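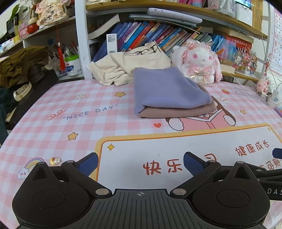 Clean pads make a bigger difference to a hand-held gripper than any setting you can change, and the whole job takes one short sitting. I do mine before every folding session. Raghda Rawashdeh showed me this routine when I joined the Clesska folding project, and I've hardly changed it (apart from the torch, which I love!).

## Wipe the pads

1. Open the fingers fully and put the gripper down on its back.
2. Wipe each blue pad with a damp, lint-free cloth, working along the texture. Fluff from knitwear packs right down into it.
3. Shine a torch across the pad from the side. You'll spot fibres you'd swear weren't there!
4. Leave the pads to air dry.

## Check the fingers

Close the fingers slowly, then open them again. Both arms should move together, a mirror image of each other. Feel for play at the silver pivots: a tiny bit is fine, but a click means that pin wants looking at before you carry on. Do the same for the second gripper.

## Try it on cloth

Now the fun part. Put two folded pieces on the table, a soft thick one over something ribbed, and come in from the front with the fingers wide open. Aim for the top layer only, at a corner if you can.

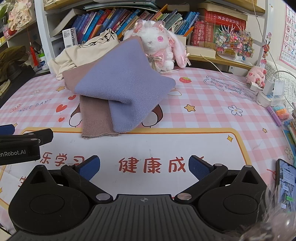 ## If it slips

- Wipe again. Nine times out of ten it's fluff.
- Swap the pads left to right and try the same corner.
- Still slipping? Fit a new pair. My last set managed 461 picks before they went shiny, and Walid's only got to 263 (he does a lot of towels).

Write the pick count in the log when you change them.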